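How People Use Shared Tables: A Small Study of Furniture and Habits at the Nendville Study Centre

Background

Our group was asked to choose an everyday object and report on how people use it over one term. We chose the shared table. Most of the writing we read for this course deals with office chairs and standing desks, and there was much less on the plain table that several people use through a day for different jobs. Nendville Study Centre has 12 tables of the same model in its main hall and two side rooms, which made it a good place to start. The centre opened in a former shoe warehouse and is used by students, tutoring groups, a sewing club and people who just want somewhere to sit with a laptop.

The question we set ourselves was simple. What do people put on a shared table, what do they leave behind, and does the colour or layout of the table change any of this?

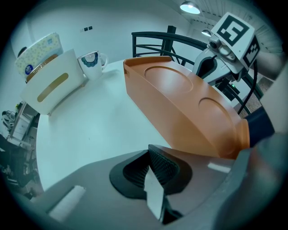
Surface colour came up early in our interviews. The centre replaced its brown tables two years ago, and the staff told us they chose white for the light, as the hall has windows on one side only. Users had mixed feelings. A student who draws said white made it hard to judge colours on paper. A tutor liked it for the opposite reason, that anything left lying on it shows up at once, and you can see why with an orange-brown plastic tray on the white top, or even with a tissue box, although the box is white itself and only its tan oval slot stands out. Pencil marks show up too, and cleaning was the most common complaint from staff. The old brown tables were wiped once a day. The white ones are wiped at opening, at noon and at closing.

Method

We used three methods. The first was a sheet on which we wrote down every item on a table at set times of the day, starting at 9 am and finishing at 5 pm. The second was a short paper survey left at the front desk. The third was a set of interviews with staff and regular users, done without recording and written up the same evening.

The sheets gave us 1643 entries over the term. We sorted these into work items, food and drink, personal items and shared items. Shared items are things the centre supplies or that people leave out for anyone to use, such as tissues, pens, tape and hand cream. We left out coats and bags on chairs — an early version of the sheet had a column for them, but it was too hard to tell which table they went with.

We handed out the survey in January and again near the end of term. In total 270 people filled it in. Some will have filled it in twice, as we did not ask for names.

Results

Work items made up the largest group, as expected. Laptops were the most common single item in the morning and paper was the most common in the afternoon, when the tutoring groups come in. Food and drink peaked just before noon and fell off quickly, even though eating is allowed all day.

Shared items behaved differently from the rest. They moved very little. A tissue box placed near the middle of a table in the morning was usually within an arm's length of the same spot at closing. People worked around these items and did not shift them, even when they were short of room. Several survey answers said it felt rude to move something that was there for everyone.

Trays were the exception. The centre put out some trays so that small items could be carried from one table to another. Users moved them freely, turned them sideways and often pushed them to the edge to clear a space in front.

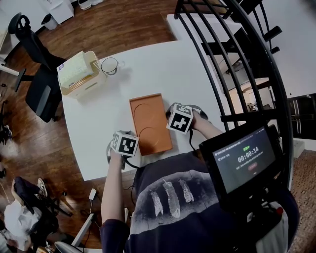

Report text and layout: Group 4, Design and Everyday Life
Bakos College, second-year project

Seating and reach

The second part of the project looked at how much of the table a seated person uses. Our reading suggested that most work happens within the reach of the forearm, with the elbow close to the body. Items beyond that area tend to be things a person needs only now and then.

Our sheets agreed with this for people working alone. When two people shared a table, each kept to the area in front of them and the middle strip became a storage space. With three or more, the strip disappeared and people began to stack things. Stacking was also when most spills and dropped items were reported.

Cables were a problem we had not planned to study. The hall has floor sockets along the window wall only, so any cable has to cross the floor or run over a table. In the survey, cables were named more often than noise as the thing people would most like fixed.

Costs

We asked two suppliers what it would cost to change the setup. Ploston quoted $3000 to fit power points into the existing tables, with the work done over a weekend. Esasier sells a clip-on cable tray but would not give a price for a small order. The centre has no budget for either this year.

Limits of the study

All of the tables we looked at are the same size and colour, so we could not compare white with brown directly and had to rely on what people remembered. The sheets were filled in by four of us and we did not always agree on what counted as a personal item. We also missed most of one week when the hall was closed for floor repairs.

Recommendations

We suggest that the centre keep the white tables, move the sewing club to the side room with the better lamps, and put out one more tray per table in the afternoon. Tables used by three or more people should be the ones closest to the floor sockets. A copy of the sheets is kept at the front desk and can be read on request.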